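**Ticket 639 - till prints blank receipts after update, Jillari shop**

Status: open, waiting on supplier
Opened: December 2019
Logged by: Ansel Kasprzak

Front till only. Back till fine. Customer gets a strip of blank paper, correct length, nothing on it. Sale goes through, card goes through, stock drops by one as it should. Just no ink (I know it's thermal, you know what I mean).

Tried so far:

- switched printer off and on. Same
- switched till off and on. Same
- new roll. Same
- roll the other way up, in case. Same
- self test by holding the feed button: prints perfectly, nice and dark

So the printer itself can print. That rules out the head I think. Something between the Ukutell software and the printer.

Rang Ukutell, on hold 40 minutes, told to reinstall the driver. Did that. Now get blank strip plus a second blank strip. Rang back, different person, told me I'd picked the wrong driver, there are two with nearly the same name and the one on the download page is the old one. Put the right one on. Back to a single blank strip. Progress of a kind.

Swapped printers between front and back. Front printer on the back till prints fine. Back printer on the front till prints blank. So it's the till and not the printer, which I should have done first and saved an hour.

Swapped cables as well while I was down there. No change. 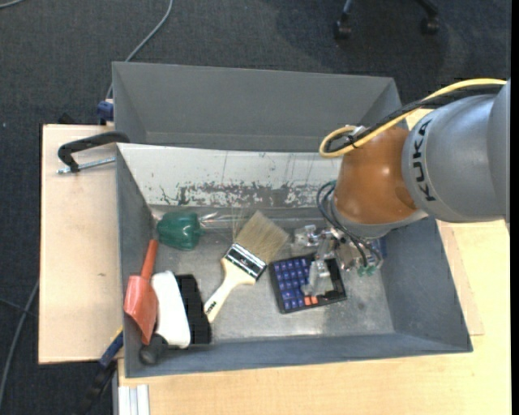

Compared settings on the two tills side by side. Most of it the same. Differences:

- front: receipt template "Dervishi 5". Back: "Standard"
- front: logo on. Back: logo off
- front: language left blank. Back: English UK

Dervishi is the firm that did the new logo and the template to go with it, so that'll have come in with the update. Set front till to Standard, logo off. **Receipt printed.** Set it back to Dervishi 5, blank again. Did that three times to be sure.

Then template on, logo off: blank. Template off, logo on: prints, logo a bit smudgy but there. So logo is innocent, it's the template.

Opened the template in the editor. Text colour is set to white. Every line. Presumably looked lovely on whatever dark background they had on screen. Changed the first line to black and that line printed, shop name and nothing else underneath. Went to change the rest and it won't save, says template is locked by owner. Don't know why it let me do the one line.

**Workaround for now:** front till stays on Standard, logo on. Please don't change it back. The returns message at the bottom is missing on Standard so staff need to stamp it by hand, stamp is in the drawer under the till.

**Still to do**

- Dervishi to send unlocked template or fix the colour themselves. Emailed, no answer yet
- ask Ukutell why language is blank on front, probably nothing to do with it but it bugs me
- Itell invoice for 1000 rolls has gone to the wrong adress again, seperate ticket
- put the cables back how they were, front till one is now stretched across the kick board

Leaving open till the template comes back.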